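Hola, Lorenz:

Te mando el informe de julio un poco antes de lo que habíamos dicho, que la semana que viene estoy de inventario y luego no hay quien me encuentre. 25 jul 2022, por si lo archivas por fecha.

## Cómo vamos

Bien, la verdad, mejor de lo que pensaba en primavera. El banco de táperes de Zestow ya tiene 200 recipientes registrados y los préstamos salen con bastante alegría, sobre todo los de comida preparada (¡la gente se los lleva hasta para la playa!). De esos 200 hemos tenido que retirar 34, casi todos por tapas que ya no cierran. El resto sigue dando vueltas por el barrio.

Lo que más tiempo nos ha llevado es la mesa de clasificación. Ahora todo lo que vuelve pasa por ahí: se mira el borde, se mira la base y se decide si sigue en préstamo o si va a reciclaje. Los transparentes son los más pesados de revisar, porque una grieta fina en una pared fina no se ve hasta que le da la luz de lado. Gion Rüegg propuso poner el cubo encima de la mesa, con su bolsa, y así no andamos agachándonos cada dos minutos - una tontería, pero se nota en la espalda.

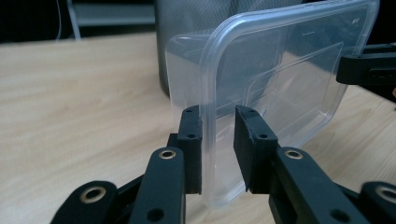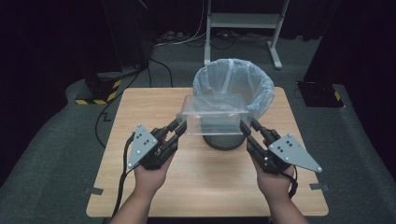
*Recipiente de plástico transparente en la mesa de madera clara, julio.*

## Lo que se ha torcido

Las tapas, otra vez. Lutetti nos cambió el modelo a mitad de pedido y las nuevas no encajan en los recipientes viejos, así que tenemos 4 cajas de tapas esperando dueño. He hablado con ellos y en principio nos las cambian en agosto. También se retrasó la estantería de Koller, que tenía que haber llegado a principios de mes; de momento apilamos por tamaños en el suelo, con una lona debajo.

## Dinero y lo que viene

Del presupuesto queda sin gastar la partida de etiquetas. Me gustaría pasarla a tapas de repuesto, si a Vondura le parece bien - dime algo antes de agosto, por favor, que el pedido hay que cerrarlo pronto.

Para el mes que viene: abrir cinco puntos de devolución más y escribir de una vez la hoja de criterios de descarte, que ahora mismo cada uno tiene los suyos. Te la paso en cuanto haya borrador.

Un abrazo y gracias por la paciencia con las facturas.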